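Subject: Re: [handling-practice] Draft section 4, carried containers
From: Relu Manole

Comments inline. Numbering follows the February draft.

> 4.2 The container shall be held by the handle at all
> times while an item is in the other hand. Rim contact
> is treated as a grasp fault and ends the run.

I can't support "at all times." Groscombe logged 100 runs under the old wording, and 13 were ended for rim contact alone. The Mesto profile permits it, provided the handle is free to fold. I would define handle hold and rim hold separately and require the log to say which was in use.

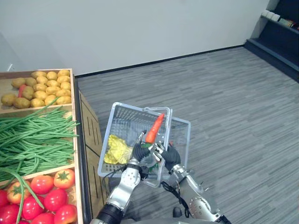
Rim hold, carrot at the basket.

The limit on tilt should then apply to both holds. Sarnell asked for a figure; I have none to offer until we agree where tilt is measured from.

> 4.3 Leafy items shall be gripped at the stem end.

Agreed, with "where the stem end is accessible" added. Okoro reads this clause as covering carrots too.

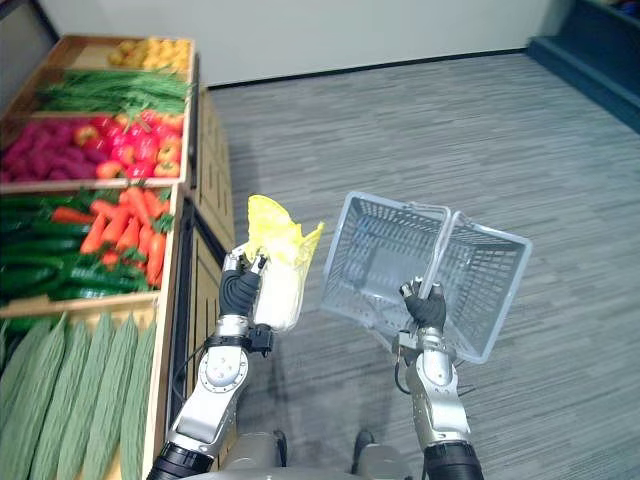 My preference is to keep root vegetables out of 4.3 and give them a clause of their own — the grip point depends on whether the tops are left on. Please also replace "gently" in the note with a force limit, or delete the note.

Proposed text for 4.4, replacing both paragraphs:

a) Before an approach to a table, both hands shall be empty and open. Any object on the floor between the robot and the table shall be recorded before the base moves.

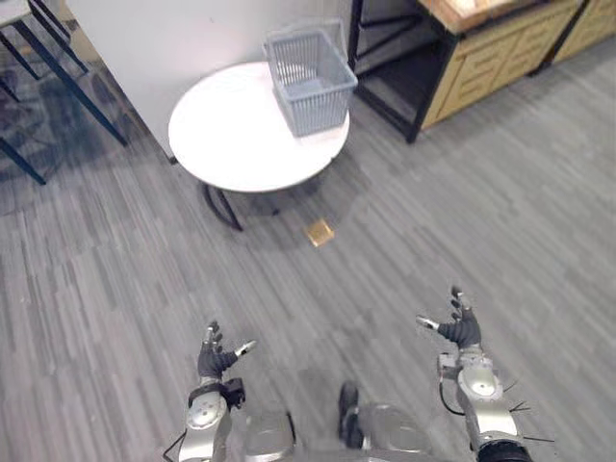
b) The approach shall stop if a recorded object leaves view. Restart requires 2 operators to confirm its position.

c) A container on the table shall be regrasped by the handle unless the run sheet names rim hold.

Objections to (b) by reply to the list, please, with wording.

Relu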